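3.2. Reparto horario de los desembarcos en Gundside

El puerto de Gundside recibe dos tipos de barco durante la temporada de verano: los cruceros que hacen la ruta completa del fiordo de Wurnar y las embarcaciones menores que salen de Perdale y regresan el mismo día. Los primeros fondean fuera de la bahía y trasladan al pasaje en lanchas; las segundas atracan en el muelle viejo, que admite poco calado. La diferencia importa para este trabajo porque el registro portuario anota la hora de llegada del barco y no la hora a la que los pasajeros pisan tierra. En los cruceros grandes el desfase entre una y otra es considerable.

Para corregir ese desfase se trabajó con las hojas de lancha, que rellena a mano el patrón en cada viaje y que recogen hora de salida, hora de llegada y número de personas a bordo. Hadiza Etim facilitó las hojas correspondientes a 14 escalas, todas ellas de barcos con más de 500 pasajeros. Cuatro quedaron fuera del análisis por tener páginas ilegibles o por faltar los viajes de vuelta. Las restantes se transcribieron dos veces, por personas distintas, y las discrepancias se resolvieron volviendo al papel.

Figura 1. Bandeja gris claro con paredes elevadas y huecos moldeados.
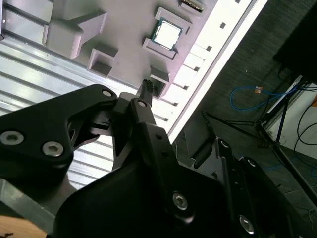 Los desembarcos se agruparon en franjas de media hora, contadas desde la llegada de la primera lancha. Se descartó usar la hora del reloj, ya que las escalas empiezan en momentos muy distintos del día según la marea y según lo que el barco haya tardado en cruzar la boca del fiordo. Cada viaje de lancha se asigna a una sola franja, aunque la bajada de pasajeros se prolongue hasta la siguiente. El criterio es rígido y equivale a trabajar con compartimentos separados, a la manera de los huecos que dejan entre sí las paredes elevadas de la bandeja de la figura 1: un viaje cae en una casilla o en la contigua, sin reparto entre ambas. Se probó también una asignación proporcional al tiempo, con resultados muy parecidos en las franjas centrales y algo distintos en la primera, donde el número de lanchas es bajo.

La distribución obtenida tiene dos máximos. El primero corresponde a los pasajeros con excursión contratada a bordo, que bajan por turnos y suben directamente a los autobuses del mirador o a las barcas que se acercan al frente del glaciar. El segundo, más bajo y más ancho, reúne a quienes bajan por su cuenta después del almuerzo y se quedan en el pueblo. Entre los dos hay un valle que aparece en todas las escalas analizadas — también en las que llegaron de madrugada, donde cabía esperar un reparto más uniforme.

El sendero de Chan, que sale del extremo norte del muelle y llega a la morrena en una hora de marcha, recibe casi exclusivamente a pasajeros de este segundo grupo. No disponemos de un registro continuo en el sendero. Las observaciones de campo se hicieron en julio de 2020, desde el puente de madera y desde el aparcamiento superior, y sirven para comprobar el orden de llegada de los grupos, pero no para estimar el total de caminantes. 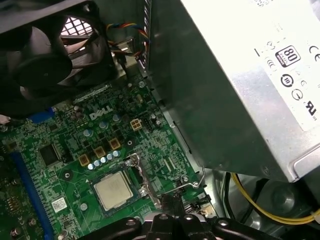 Tampoco es posible separar en el sendero a los pasajeros de crucero de los visitantes llegados en las embarcaciones de Perdale. En el muelle la separación es inmediata, puesto que unos y otros desembarcan en puntos diferentes, pero ambos flujos se mezclan en la calle principal y desde allí suben juntos. Los guías locales distinguen a unos de otros por el equipaje y por el calzado; no hemos querido incorporar ese criterio por depender demasiado de quien observa.

Las embarcaciones de Perdale presentan un patrón más sencillo. Todo el pasaje baja en los minutos que siguen al atraque y vuelve a concentrarse en el muelle antes de la salida de la tarde. Cuando la llegada coincide con el valle entre los dos máximos de los cruceros, la calle principal mantiene una ocupación casi constante durante el mediodía. Cuando coincide con el segundo máximo se forman colas en la consigna y en la parada del autobús del mirador, y parte de los visitantes renuncia a subir. El horario de invierno, que entra en vigor en noviembre, elimina esta coincidencia porque los cruceros ya no hacen escala.

Conviene señalar una limitación de las hojas de lancha. El patrón cuenta personas y no distingue entre pasaje y tripulación, de modo que los marineros que bajan en su turno libre figuran como visitantes. En las 5 escalas para las que se pudo consultar la lista de permisos de tierra, la tripulación se concentraba en las últimas franjas de la tarde y apenas modificaba la posición de los máximos. Para las demás no hay dato equivalente, y los valores de esas franjas finales se presentan sin corregir en el apartado siguiente.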